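Bench notebook, Kovside test kitchen
August, entry 2, begun 8.40 am

Purpose: to compare storage of ground coffee from the Amton and Medetti lots, following the complaint of stale flavour in the last tasting round.

Each lot was divided on arrival. One part stayed in the supplier's bag, folded and clipped; the other went into lidded glass. Net weight of the Amton lot was 739 g, as against 750 g on the delivery note. The shortfall has been reported to the office and the lot accepted.

Brewing followed the Khổng method as written in the front of this book: 200 ml of water per cup, four minutes, no stirring after the first pour. The kettle was slow to reach temperature and the first brew was discarded. Brew no. 283 is therefore missing from the tasting sheet and should not be filled in afterwards.

Results so far are modest. The bagged Medetti had lost most of its aroma by the second week and was marked down by more than half the panel. The glass-stored portion held up better, although a faint bitterness was noted late in the cup. Amton showed little difference either way – possibly a matter of the coarser grind.

To do: repeat with whole beans; order spare lid seals; ask whether the storeroom heating can be turned down overnight. Colleagues are asked not to use the trial coffee for the morning pot. 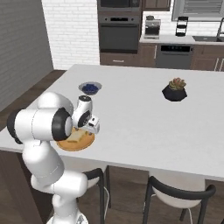
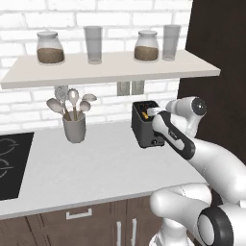
Kitchen island (first view); jars and glasses on the wall shelf (second view).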